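4. The key-handling task

The supplier's brochure lists key handling among the jobs the Ledley bench kit can do out of the box, under the heading "fine two-handed work". We chose it for our review because it is a job people in small offices understand, and because it is hard to dress up. A key has to be picked up, passed across and put down where someone can find it. Figure 3 gives views from the task set, the first three from the fixed camera and the last from a camera at the wrist.
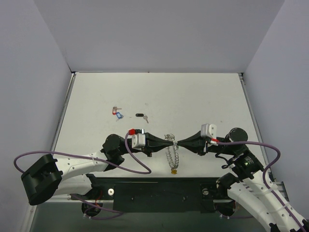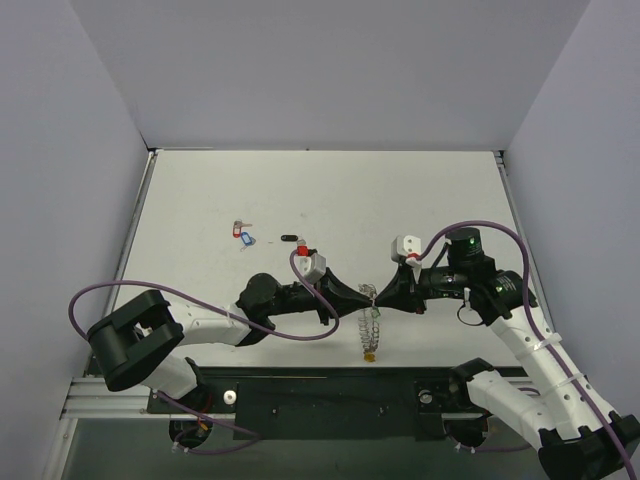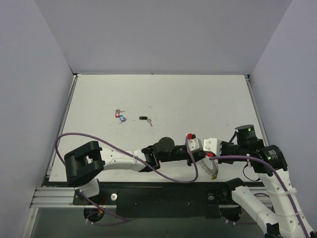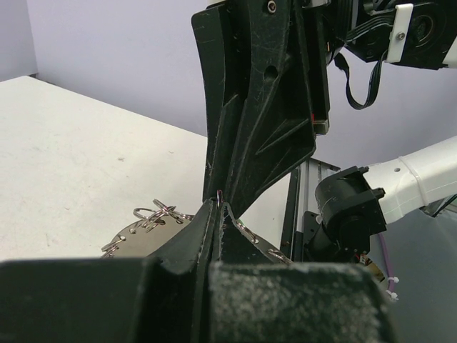
Figure 3. The key-handling task on the Ledley kit. Two views with a coiled keychain between the grippers, one of keys on the table, and one wrist view of a small split ring between the gripper tips.

Our first complaint is about how the task is defined. The Ledley documentation counts a handover as complete once both grippers have closed on the object. It doesn't ask that the first gripper let go, or that the second carry the object anywhere. We think most buyers would read the word "handover" as including both. Under the supplier's rule, a run in which the two arms tug at the same object until the operator hits stop is a success. We therefore scored every run twice, once by the supplier's rule and once by our own, which asks for release, a clear move away and a placement inside a marked area.

Over the review period, which ended in July, we logged 332 runs. We report the scores under both rules in Section 5 and ask readers to look at the gap between them before they look at either total. A kit can be useful with a modest score on a strict rule. It is harder to judge one whose only published score comes from a loose rule applied by the people selling it.

Our second complaint concerns the objects. The stock demonstration uses stiff, flat items that keep their shape when gripped. Keys on rings do not. A split ring can turn in the fingers, a tag can swing and a coil will stretch under a very small pull, so the position of the lower end tells the controller little about where the upper end is being held. Redwood, the software layer sold with the kit, offers a setting called "flexible object", but the manual gives it one paragraph and doesn't say what changes when it is switched on. We wrote to the supplier 3 times to ask. The replies were polite and sent us back to the same paragraph.

We ran the task with the setting on and with it off, keeping the starting layout as close as we could between the 2 conditions. We make no claim that the layouts were identical. Keys were put back by hand, and anyone who has dropped a bunch of keys on a desk knows how little control that gives over the angle of each one.

Third, there is the matter of labour. The sales material talks about "unattended sorting", and the price is defended on that basis. In our hands the kit needed an operator within reach for the whole of each session. Most of that time went to resetting objects, some to clearing stops and some to the wrist camera calibration, which the manual treats as a one-time step and which we repeated far more often. Turcotte, the other kit in this review, makes no such promise, and we found its paperwork easier to trust for that reason, even where its hardware was the weaker of the two.

In fairness to Ledley, we should say what we can't rule out. Our unit came from the Grirnville distributor and had been opened before it reached us, so wear or a poor earlier set-up may account for part of what we saw. Our operators had 2 weeks of practice, while the supplier's own staff presumably have much more. A longer trial on a fresh unit might narrow the gap between the rules. It would not change the definition printed in the brochure — and that definition is what a buyer has to go on at the time of purchase.

We also left speed out of the main comparison. The brochure quotes a cycle time for the handover but leaves out the reset between cycles, and we could not find a way of matching that figure to our own timing. Raw times for each run are included with the log, with resets marked separately.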